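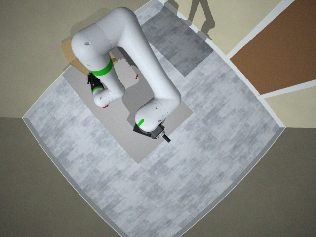

Re: Filtanach in September, two nights or three?

Aarti, we stayed three nights and I would do the same again. The first day goes to getting there, and you will want two full days for the walking. We took the upper path from the station to Hulis, which climbs slowly through the orchards and comes out above the lake. The last part is paved in flat pale slabs, the same light gray as the platform under the white robot arm at the top of this message, and it throws back a lot of glare in the afternoon. Bring sunglasses and a hat with a brim. There is no shade until the chapel.

Aarti Rastogi wrote:
> We are planning four or five days in the area with Ramesh's
> parents. They can walk a few miles but not steep ground.
> Is Filtanach worth more than one night? Also, does the boat
> still run in September, and do we need to book the
> guesthouse or can we just turn up?
> Ramesh wants to see the old bridge. I want a lake.

The boat does run in September, but on the short timetable. The last one back from Hulis leaves before dinner, so if you want to eat over there you have to take the bus home. The bus stop is behind the bakery and has no sign on the lake side. We asked at the bakery and they pointed us through the yard.

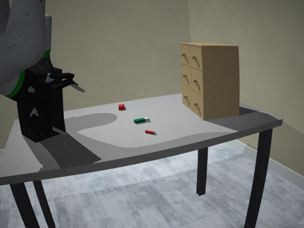
For Ramesh's parents I would skip the upper path and go by boat in both directions. The landing at Hulis is level with the street and there are benches all along the front. The climb to the chapel is 79 steps with a handrail on one side only. My mother did it with a rest in the middle. The museum next to it is small and closes for lunch.

Book the guesthouse. We stayed at the Dultura, on the square, and it was full both nights we asked other people about it. Ask for a room at the back. The front ones look onto the fountain, which is pretty, but the delivery vans start early. Breakfast is bread, cheese, plum jam and coffee. They hold your bags after checkout for no charge. 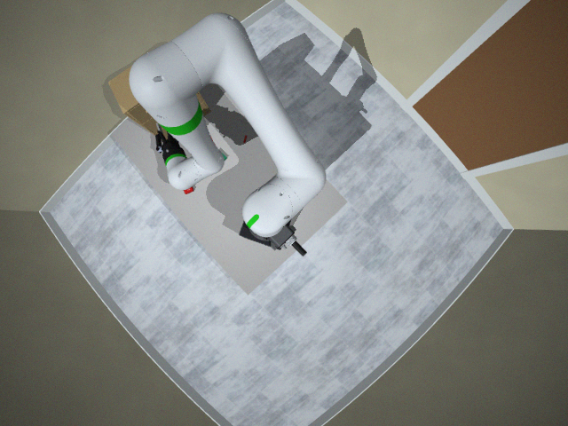
Page last changed: Dec 5, 2023

The old bridge has the date 1714 cut over the middle arch. It is a 500 meter walk from the square, flat the whole way, and you can go down to the river on the far side. Deepak Mittal posted here last year that the path under the arch was closed. It was open when we went, though muddy, and I would not take the parents down there after rain.

For the lake, the best swimming is from the grass past the boat sheds. The water was cold but fine for a short swim. There is one changing hut, and the snack bar takes cash only. 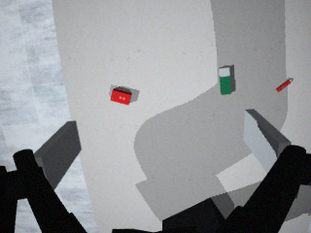

If you have a spare day, Nadège Bouvier's suggestion of the market on the Hulis side is a good one. We bought walnuts and a hard cheese that lasted the whole train ride home. Go before ten, as the cheese people pack up first.

I still have the paper bus timetable and can mail it to you if you send me your address off list.

Seema Semwal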